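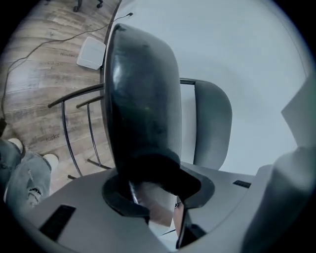
Glossy black, with the dust and scuffs you get on anything shiny and padded. The grey chair is behind it.

Chair questions, answered

I look after the seating at Cairns, our shared workroom, and I get the same handful of questions over and over, usually when I've got my arms full. So I've typed them up. If yours isn't covered, leave a note in the book by the kettle and I'll add it next time I'm in the mood.

Which chairs can I use?
Any of them! The glossy black ones, the grey upholstered ones and the office chairs on castors are all fair game. I only ask that you put them back against the wall when you've finished, and that you don't stack the grey ones. They weren't made to stack, and the one time we tried it we had a very wonky tower and a dent in the skirting board.

Why are the black ones always dusty?
Because they're black and glossy, poor things. You can wipe one down at nine in the morning and by lunch it looks as if it's been in a loft. I go round them all on a Sunday with a barely damp microfibre cloth and then a dry one, and that's as good as it gets. Please don't use furniture polish. It leaves a greasy film, the dust sticks to that, and then somebody in a nice pale jumper leans back on it.

Can scuffs be got out?
Some can. Try a clean cloth with a drop of washing-up liquid in warm water first, going in small circles, and buff it dry straight away. If the mark has a lip you can feel with your fingernail then it's a scratch, and I'd leave it alone. I did once have a go with a cream cleaner (on my own chair at home, luckily) and ended up with a dull patch the size of a saucer. Never again.

How do I check a chair is sound?
Tip it up and look underneath. Most of what goes wrong with a chair goes wrong down there – screws working loose, a crossbar that's started to shift, a foot cap that's gone missing. Hold it by the frame, get the underside facing you, and give each leg a gentle wiggle. It takes 30 seconds and I'd much rather you did it than sat down and hoped.
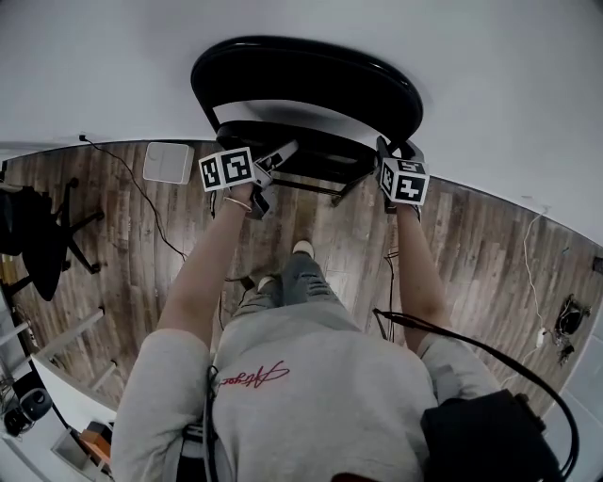
Tipped up with the underside showing: seat, slim metal legs and crossbars.

What if something is loose?
There's a hex key taped inside the cupboard door. Nip the screw up until it stops and then leave it, please, as over-tightening strips the thread and then I've got a proper job on my hands. If it still wobbles, tie a bit of the red wool round the leg and stand it in the corner. Red wool means don't sit on it, whatever else you've heard.

Can I drag them across the floor?
I'd rather you lifted. The floor has that streaky brown and grey wood look, which is very forgiving of crumbs but not of metal feet, and a long scrape shows up horribly when the light's low. Two hands, lift, walk, put down. The castor chairs can be rolled, obviously, but do go round the cables and not over them.

Where do the felt pads come from?
I buy the Brodero ones, in the brown packets. I had a go with Poltumen pads before that and they were fine on the wide feet but kept sliding off the slim legs, so I went back. A packet lasts me about 7 months. Spares live in the biscuit tin (no biscuits, sorry, people do look).

How do I clean the grey ones?
Hoover first with the soft brush, getting right into the join along the top edge where the fluff collects. Then a damp cloth and nothing stronger. If you've spilt coffee, blot it and come and find me, I shan't be cross.

The metal rails on mine have lost an end cap. Does it matter?
It does a bit, yes! The little caps stop the bare tube from scratching things, your ankles included. Have a look on the floor nearby before you hoover. If it's gone for good, I've got a jar of assorted ones and something in there usually fits.

May I borrow a few for an event?
Yes, for a day or two, if you write it in the book. The Birari choir take some every December and bring them back cleaner than they went, so they've set the standard rather high. Blankets between them in the car, please, and black ones facing each other, front to front, so the shiny backs don't rub.

Can I bring my own cushion?
Of course. Put your name on it. The cupboard already has four that belong to who knows who, and the tartan one is going to the charity shop at the end of the month unless somebody claims it.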